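Chapter 4
The Cold Open: How an Episode Begins Before It Begins

After reading this chapter you should be able to explain what a cold open is, to tell a linked cold open from a free one, and to write a short one of your own for a series that already exists.

4.1 Two minutes before the titles

A viewer sits down on Saturday evening and has the remote control still in the hand. The program has two minutes to make this hand put the remote away. Television writers call these minutes the cold open, or the teaser. It is the part which comes before the title music, and in many series it is the only part in which the main characters do not have to appear at all.

Let us take the crime series Niltley, which we will use in several chapters of this book. In the first season every episode starts in the same manner: a person with an ordinary job finds something that should not be there. A baker opens the flour store. A bus driver walks to the back seat. We never meet these people again, and the writers do not give them names in the script. In the second season the method changes. Now the cold open shows the detectives in their private life – a broken heater, a late birthday present – and the crime arrives only by telephone, in the last line.

Fabian Kuster, the head writer of both seasons, kept a rule for his writing room: a cold open must contain one question and may not answer it. When a draft contained two questions, he sent it back. 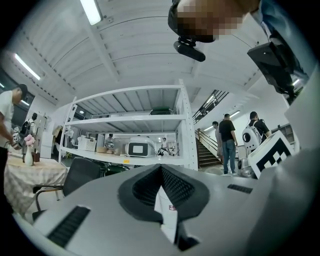
4.2 Linked and free cold opens

A linked cold open belongs to the plot of the episode. If you cut it away, the viewer will not understand what follows. A free cold open can be removed without damage to the story. It is often a joke or a small quarrel between two regular characters, and comedies use it more than dramas do.

The comedy Dagdag, which plays in the ticket office of a ferry company, has only free cold opens. In the best known one, the manager tries to sell a return ticket to a man who wants to go one way. The talk lasts the whole teaser and nothing in the later episode refers to it. Still it is useful. A new viewer learns from it who the manager is, and a regular viewer gets a small present for being on time.

Some series mix both types. The family drama Gernari begins its episodes in the kitchen of the grandmother, and for a long time these moments look free. Only near the end of the season does the viewer notice that the letters on her shelf were the main story. We will call this a delayed link. It is difficult to write and should be planned before the first episode is filmed. 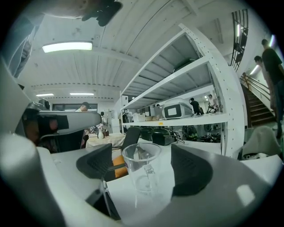 Clear plastic cup between two dark gray finger pads.

4.3 Length

A cold open has no fixed length. In the scripts of Bustberg, a hospital series, the longest teaser has 687 words and the shortest has 17. The short one is a single line of a nurse, who calls a name in an empty corridor, and then the titles start. Students often believe that more words give more tension. Please read both teasers in the appendix and decide for yourself which one you remember on the next day.

Before you go on to section 4.4, choose a series you know well and write down how its last three episodes began. Mark each beginning as linked, free or delayed. You will need this list for the first exercise.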